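Looking After Printed and Novelty Socks

Good socks with a picture knitted into them cost more than the plain kind, and it's a shame when they go fuzzy after one winter. I have a drawer full of them (cats, lobsters, a whole set of vegetables from Plornell that I only bring out in September for the county fair) and most have lasted years. A few habits make the difference.

Turn them inside out before they go in the wash. The design is on the outside, and that's the side that rubs against zippers and jeans. Shake them first, especially if you walk around the house without slippers like I do, or you'll be picking lint off the heels forever.

Cold water is plenty. Bright reds and purples can bleed the first time or two, so I give new pairs a soak in a sink of cold water with a splash of white vinegar, 20 minutes or so, and then wash them with dark things. Skip the fabric softener! It coats the fibers and the socks stop soaking up sweat, and then your feet slide around in your shoes.

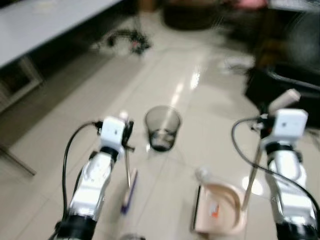
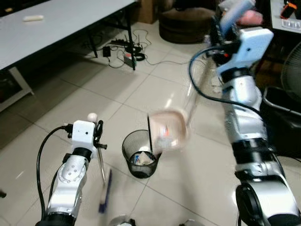 Beige floor tile in both pictures.

Speaking of floors, smooth tile is kinder to socks than rough boards or concrete, but it is slippery. If you have little ones (or a husband who skates to the refrigerator), buy the kind with grip dots on the sole, and wash those inside out too so the dots don't peel. Grit is what really wears through a heel, so sweep more often than you think you need to.

Now, drying. I hang mine by the toes – never by the cuff, which stretches the elastic – on one of those round clip hangers. If you must use the dryer, low heat, and take them out while they're still the tiniest bit damp. Wool blends like the Otow hiking pairs go flat on a towel, away from the radiator.

For pills, a cheap fabric shaver works fine if you pull the sock over a drinking glass or a jar first so the knit is stretched smooth. Go lightly over the picture part. Loose threads inside the sock are usually just the colors being carried across the back, so don't snip them close. Leave a good half inch or you'll open a hole right in the middle of your lobster.

Holes at the toe can be darned in front of the television with 4 or 5 strands of matching embroidery floss. Mine never match perfectly and I've stopped minding.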